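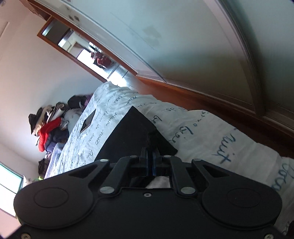
Reading time: around 13 minutes

Looking After Cloth at Home
Session 2: The bed as a folding table
Crabtree Rooms, Skostdale
Handout updated April 10, 2023

Welcome back, and thank you to everyone who brought a bag of clean washing last time, including the person whose bag turned out to be mostly socks (we shall get to socks, I promise, though not today). These notes cover what we did in the second session and a fair bit that we ran out of time for, so if parts of it look unfamiliar you haven't dozed off, it's simply that I talk too much about fitted sheets.

Where to fold

Most of us haven't got a big clear table standing about waiting for laundry. The kitchen table has crumbs on it, the ironing board is too narrow for anything wider than a tea towel, and the floor is hard on the knees. So the bed it is, and I'm very much in favour of the bed! It's wide, it's a comfortable enough height for most people, and there is very often a wardrobe a couple of steps away, so whatever you've folded has only a short walk home.

The trouble with a bed is that it gives. You press down on a fold and the mattress goes down with it, and the fold comes out softer than it would on wood. Then there's the sheet underneath, which gets dragged about by your elbows and ends up rumpled, and before long you are folding one piece of cloth on top of the folds in another. Before you begin, stand at the side of the bed and pull the sheet towards you until the part you'll be working on lies flat. You needn't make the whole bed. An area as wide as your two arms held out comfortably is plenty.

If you like a firmer surface, lay a large tray or a thin board on the mattress. One of last January's group used the back of a big picture frame and swore by it. I've tried it since and she was quite right.

Dark things on a pale sheet

We spent a good while on this and I'd like you to have it written down. A black garment is the hardest thing in the basket to fold well, simply from the point of view of seeing what you're doing. The seams vanish, the front looks like the back, and inside the folded piece it is all one darkness. Put it down on navy bedding and you may as well shut your eyes. Put it down on a white sheet and at least the outline is as clear as anything: you can see each corner, you can see where one side sticks out further than the other, and you can put it right.

A printed sheet is a bit of a mixed blessing. The one with the writing all over it, dark teal on white in a loose handwriting style, is cheerful to look at and still pale enough to show up a black edge. Lettering can even be useful. If there's a good big word on your sheet, like that "nuit" running down the bed, you can use the line of it as a rough guide and lay the long side of your folding alongside. Small script is no help at all in this way and I would ignore it. Stripes and checks are the best of the lot, and if anybody is choosing new bedding and does most of their folding on it, do bear that in mind.

With black cloth, use your fingers where your eyes give up. Run a thumb along the edge until you meet a seam, which you'll feel as a ridge, and follow it to the corner. Pinch the corner. Do the same on the other side, and when you've a seam corner in each hand, lift, give one good shake, and lay the whole thing down again away from you.

The pointed fold

Several of you asked why your folded pieces end up more like a kite than a rectangle, with a corner poking out at the top and another off to one side. It is the commonest thing in the world. It happens when the first fold was taken on a slant, and every fold you make afterwards copies the slant and adds a bit more of its own, so by the third one you have a proper point.

The cure is a dull one, I'm afraid. Open it out again, right back to the first fold, and start from there. Tucking the point underneath looks all right until you pick the thing up. If you've a raised fold standing up along one side, that's usually a layer that has been caught and doubled, and pressing harder on it only sets the crease. Slide a flat hand between the layers, find the bit that's doubled over, and ease it outwards. Nine times in ten the point goes down by itself once the extra layer has somewhere to go.

Small black things that aren't meant to be rectangles (scarves, bandanas, anything cut as a triangle) can be left in a point quite happily. Fold these from the long side, keep the point uppermost, and stack them all facing the same way.

Clearing the bed first

I want to say a word about the bits and bobs. We all put things down on the bed: phones, glasses, the remote control, a book face down to keep the page. Anything thin, flat and dark is the chief culprit, as it will sit there beside a heap of dark clothes looking like part of the heap. Then you scoop up an armful, and off it goes into the wardrobe between two jumpers. I once rang my own number for the best part of an evening and finally heard it in the airing cupboard, under the bath towels, where I had folded it in beautifully.

So have a place for these things before you start. A bedside table will do, or a windowsill, or a bowl on the chest of drawers. If you've nowhere else and it has to be the bed, then put it up by the pillows, well away from the cloth, and don't let the washing creep up towards it as you go.

Pockets come under this heading as well. Please check them before folding even if you checked them before washing.

Picking up what you've folded

A lovely flat fold can be spoiled in the second it takes to lift it. The usual mistake is to pinch it in the middle of the near edge and pull, so that the top layer comes up and the rest stays where it was. Try one of these.

For small pieces: slide the fingers of one hand flat underneath, palm up, and keep the thumb on top. Lift from below. The thumb is only there to steady it.

For wider pieces: use both hands, one under each side, and bring them slightly towards each other as you lift. The piece will bow a little in the middle and then lie flat again when you set it down.

For slippery cloth: fold it once more than you think you need to. A narrow, thick bundle holds together far better than a wide thin one.

On the bed you'll find it takes a bit of a push to get your fingers under, as the sheet likes to come along too. Hold the sheet down with your other hand, just in front of the piece, and slide in low.

Order of work

People always ask me for an order, so I'll give you mine, and you're welcome to ignore it. Towels first, while the bed is clear, as they need the room. Then shirts and tops. Then trousers, which can go across the stack. Dark things I leave until after the pale ones and do all together, near the window if it's daylight or with the main light on if it isn't. A bedside lamp throws long shadows across the bed and every wrinkle in the sheet looks like an edge. Underwear and small things last of all, sitting down, with a cup of tea.

Carry the stacks to the wardrobe as you finish each one. I know it feels quicker to leave them and do it in a single trip, but a mattress is a wobbly place to keep a pile, and somebody will sit on it.

A little about the cloth itself

We passed round the sample cards in class, and I said I'd put the main points here. Cotton folds sharply and stays folded. Jersey will fold but won't hold an edge, so roll it if it annoys you. Anything with a lot of stretch in it wants folding loosely. Linen remembers every crease, good or bad, and is best done while it still has the faintest dampness about it. Fleece hardly folds so much as sulks, and two folds are all it will take.

Black cotton also picks up fluff from bedding, and newer bedding is worse for it than old. Turn the garment inside out before you fold if you can bear the extra step, or go over it with a clothes brush once it's flat.

To practise before next time

Fold the same dark top every evening until we meet, on your own bed, on whatever sheet is on it. Try it once with the sheet pulled smooth and once without, and see whether you can feel the difference in your hands. If you'd like to keep notes, the Tisum booklet has blank pages at the back.

Please bring one fitted sheet, any size, and a pillowcase. Padel Hall is being painted, so we'll be in the upstairs room at Crabtree again, with the door nearest the stairs left open for anyone coming straight from work. Tea is in the usual place and the biscuit tin needs filling, if anybody's passing a shop.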